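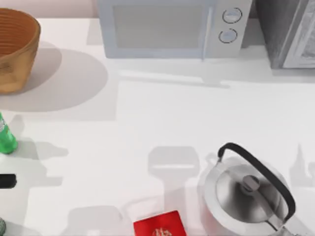
OPINION | BUSINESS

Drescombe should sell the whole appliance unit or keep it

By Yasir Ghauri

January 2024

Drescombe wants to sell 33 percent of its appliance business and keep control of the rest. The board calls this a partnership. I think it is a mistake, and small shareholders should vote against it when the proposal comes up.

The company needs cash. Its loans come due in July, and the banks have made it plain that they will not roll them over on the old terms. A stake sale would bring in around $400 million if the bidders pay what management hopes. That covers the loans and leaves very little for anything else.

The trouble is what the buyer gets. A one-third holder in this deal would have two board seats, no say over dividends and no right to sell to an outsider for five years. Gutier, the likeliest bidder, makes motors and already supplies the unit. It has good reason to want influence over purchasing and none to pay a full price for a seat at a table where it can be outvoted every time. Minhas looked at the books in the fall and walked away. Its finance chief, Waqas Bhutto, told analysts that his company does not buy minority positions in businesses it cannot run. I don't see why anyone else would feel differently.
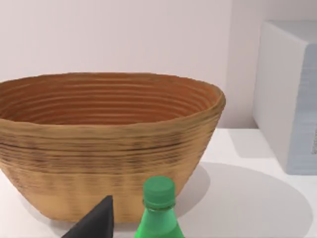

Management's answer is that the appliance unit is the only steady earner left and that giving it up would leave Drescombe with a chip materials arm that has lost money in each of the past three years. That is true. It is also an argument for fixing the materials arm or closing it, and the plan put to shareholders does neither. It sells part of the good business to buy time for the bad one.

We have seen this before. Brurden sold a minority stake in its pump division eight years ago, on much the same reasoning. The partner and the parent fought over spending on a new plant, the plant was put off, and customers went elsewhere. By the time Brurden agreed to sell the rest, the division fetched less than half of what it would have brought at the start.

A full sale would hurt. There are people at headquarters who have spent their whole careers in appliances, and the name on the door would mean less without them. But a clean sale would draw more bidders, clear the debt and leave enough money to give the materials arm one proper chance. Keeping the unit whole and raising new shares is the other choice. Existing holders would be diluted, and I own some of the stock myself, so I would feel it too. I would still take that over the current plan.

The board says it will name a preferred bidder before the annual meeting. It should publish the shareholder agreement at the same time — all of it, including the veto rights and the exit terms — so that owners can read what they are being asked to approve.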